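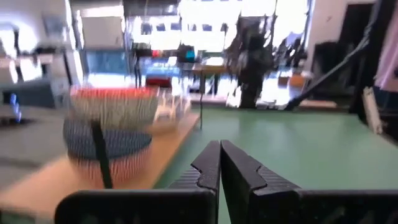
Por Redação Multatden | Ensaios | Outubro

Zilley, o conjunto de dois braços da Hägglund: já arruma a loiça?

Passámos três semanas com o Zilley, o conjunto de bancada da Hägglund, a tentar que fizesse aquilo que qualquer pessoa faz depois do jantar: pegar em taças e pratos, juntá-los e pô-los no sítio. A resposta curta é que faz uma parte, devagar, e que ainda precisa de alguém por perto.

O conjunto traz dois braços pretos de servomotores, com garra de dois dedos cada um, as cablagens e o software de controlo. A mesa fica por conta do comprador. Nós usámos uma que já existia no espaço Soltunum, com rebordo de madeira e um tapete verde, e fixámos um braço de cada lado. O preço é de mais de 1000 euros, sem computador. Para quem tem uma oficina ou dá aulas, é aceitável. Para quem só quer a cozinha arrumada, é muito dinheiro.

Montagem

As instruções são boas até chegar aos cabos. Os braços aparafusam-se sem dificuldade e os servos vêm numerados, mas o manual dedica uma única página à passagem dos fios, e é aí que se perde tempo. Se ficarem curtos, puxam pelo cotovelo quando o braço se estica. Se ficarem compridos, andam a passear por cima da loiça. Acabámos por deixar uma folga junto a cada articulação e prender o resto. A calibração demora 50 minutos na primeira vez e tem de ser repetida sempre que se mexe na base.

A versão 2 do software melhorou bastante o arranque. Na anterior, era preciso ligar os braços por uma ordem certa, e quem se enganasse voltava ao princípio. Continua só em inglês e as mensagens de erro são vagas.

As garras

Os dedos são lâminas finas, com um recorte no lado de dentro e uma zona estriada junto à base. Fecham bem em bordas estreitas. Uma taça de cerâmica agarrada pelo rebordo fica segura, desde que o dedo interior entre a direito. Entrando inclinado, a taça roda e há que recomeçar.

Com cestos foi mais irregular. A borda cede um pouco, a garra aperta mais do que devia e o movimento seguinte já sai torto. Recomendamos baixar a força no menu antes de tentar qualquer coisa que não seja rígida -- a predefinição foi claramente pensada para loiça.

O trabalho na mesa

O exercício principal foi simples: taças pequenas espalhadas no tapete, um prato em cima de uma prateleira baixa, e a tarefa de levar cada peça para outro ponto da mesa. Ensinámos os movimentos por demonstração, conduzindo os braços e deixando o sistema repetir.

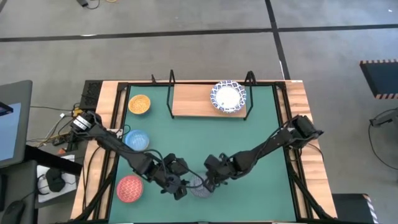
As duas garras junto à taça translúcida; à esquerda, as taças mostarda, azul-clara e coral. O prato está na prateleira, ao fundo.

Taças soltas correm bem. O Zilley aproxima-se, para um instante, desce e fecha. A parte lenta é a aproximação, que não conseguimos acelerar sem perder precisão. Uma pessoa teria a mesa livre antes de o primeiro braço chegar à segunda taça.

A taça translúcida foi a peça que mais trabalho nos deu. As câmaras hesitam na posição da borda e, com luz forte das janelas, a hesitação aumenta. Correr um estore ajudou. Em casa, onde os copos são quase todos de vidro, isto é um problema sério, e a Hägglund limita-se a aconselhar "iluminação uniforme".

O prato é outra história. Pousado numa superfície plana, deixa pouco espaço por baixo do rebordo, e os dedos batem na madeira antes de o apanharem. Resultou melhor empurrá-lo até ficar um pouco de fora e só depois pegar-lhe. O sistema aprende esse gesto, mas se o prato começar uns centímetros mais ao lado já não o aplica como deve ser.

O uso simultâneo dos dois braços é o que distingue este conjunto dos modelos mais baratos. Segurar com um e ajustar com o outro funciona. Quando os dois têm de trabalhar sobre a mesma peça pequena, porém, as garras ocupam quase todo o espaço disponível e o software trava um deles por precaução. Percebe-se a prudência, mas a tarefa fica parada até alguém carregar em "continuar".

E na oficina?

Aqui a conversa é mais favorável. Numa bancada onde as peças são sempre as mesmas e chegam sempre ao mesmo sítio, a lentidão pesa menos. Experimentámos passar caixinhas de parafusos de um lado para o outro e o Zilley portou-se com regularidade. Não o deixaríamos sozinho durante a noite, até pelo ruído dos servos quando um braço fica a fazer força contra a mesa.

A favor: garras precisas em bordas finas, montagem mecânica simples, dois braços coordenados, peças de substituição vendidas em separado.

Contra: lento, inseguro com materiais translúcidos, manual fraco na parte dos cabos, calibração frequente.

Compraríamos para ensinar ou para experimentar tarefas repetidas numa bancada. Para a loiça de casa, esperávamos pela próxima versão das câmaras. O conjunto está à venda na loja da Hägglund, com os braços em preto apenas, e a mesa continua a não estar incluída.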